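Manzano Early Learning Center
Drinking Water and Snack Area Inspection Checklist
Inspection date: 3 December 2020
Inspector: Iker Montoya
Site contact: Patricio Villanueva
Areas covered: Burnard Room, Vondance Room, kitchen, hallway fountain

Ratings: S = satisfactory. C = corrected during visit. R = repair or follow-up required. N/A = not applicable.

Section 1. Water supply

1.1 Main shutoff valve labeled and reachable. S
Comment: Tag is faded but legible. Replace at next relabeling.

1.2 Backflow preventer tested within the last 365 days. S
Comment: Test tag from February. Retest before it lapses.

1.3 Cold taps flushed before first use of the day. R
Comment: Flush log has gaps on the Vondance Room page. Kitchen page is complete. Staff opening the Vondance Room said the tap is run every morning but the sheet is kept in the office. Move the sheet to the inside of the cabinet door.

1.4 Faucet aerators clean and free of scale. C
Comment: Kitchen aerator held grit. Removed, rinsed and refitted. Flow normal afterward.

1.5 Hot water at children's sinks limited by mixing valve. S
Comment: Both sinks checked with the probe thermometer. Valve cover in the Burnard Room is missing one screw.

Section 2. Hallway fountain

2.1 Bubbler guard secure. S

2.2 Drain clears without standing water. R
Comment: Slow. Trap was last opened before the summer break. Work order to be raised by P. Villanueva.

2.3 Filter cartridge within service life. S
Comment: Studberg cartridge, rated by the supplier for 1,000 gallons. Counter reads well under. Enter the counter reading in the log each month; the last two entries are check marks with no number.

2.4 Floor around fountain slip resistant. S
Comment: Mat lies flat. One corner has begun to curl and should be watched.

Section 3. Cups and serving ware

3.1 Cups free of cracks, chips and rough rims.
3.2 Each room has its own set, not shared between rooms.
3.3 Clean cups stored away from cleaning products.
3.4 Disposable cups available for visitors and for days when the dishwasher is out of service.

Items 3.1 through 3.3 rated S. Item 3.4 rated R. The sleeve of 50 disposable cups listed on the supply sheet could not be located in the kitchen or the storage closet. Reorder and store on the upper shelf.
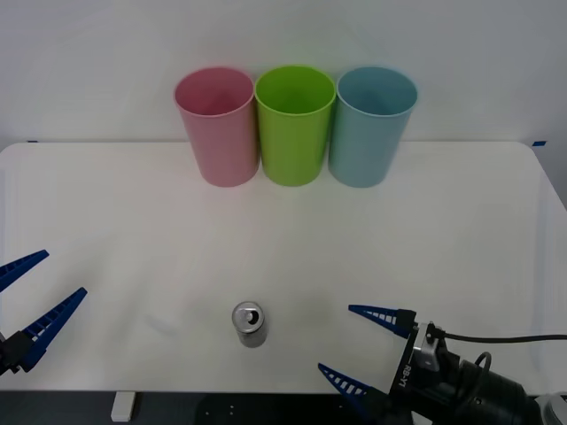 Plastic cups in pink, green and blue.

Cups with visible scratching on the inside surface are to be discarded even if they hold water. Scratches hold residue and are hard to sanitize. The center's written procedure mentions cracks only. Add scratches to the procedure when it is next revised.

Section 4. Washing and drying

4.1 Dishwasher reaches sanitizing temperature. S
Comment: Confirmed with a test strip on the lower rack.

4.2 Test strips in date. C
Comment: Expired pack found behind the current pack. Discarded.

4.3 Air drying only, no towels. S

4.4 Racks clean and free of rust. R
Comment: Coating worn through at the front edge of the upper rack. Rust present at three points. Replace the rack. Do not paint or tape.

Section 5. Tables and surfaces

5.1 Tabletops smooth, sealed and cleanable. S

5.2 Tables cleaned, then sanitized, before and after each snack. S
Comment: Observed in the Burnard Room. Sanitizer left on for the full contact time.

5.3 Spray bottles labeled with contents and mixing date. R
Comment: One bottle in the Vondance Room had contents but no date. Emptied and remixed by staff, but no marker was available in the room. Remains open until dated.

5.4 Table edges and legs free of splinters, loose caps and exposed screws. S
Comment: Six tables checked.

Section 6. Records

6.1 Staff handwashing training on file. S
6.2 Previous inspection findings closed. R
Comment: Six findings were issued last time. All are closed except the hallway light cover, which is on order. Packing slip not available at time of visit.

Follow-up
Send proof of correction for 1.3, 2.2, 3.4, 4.4, 5.3 and 6.2 to the inspector. Photographs are accepted for 4.4 and 5.3. For 2.2, send a copy of the completed work order.

Signed: I. Montoya
Received for the center: P. Villanueva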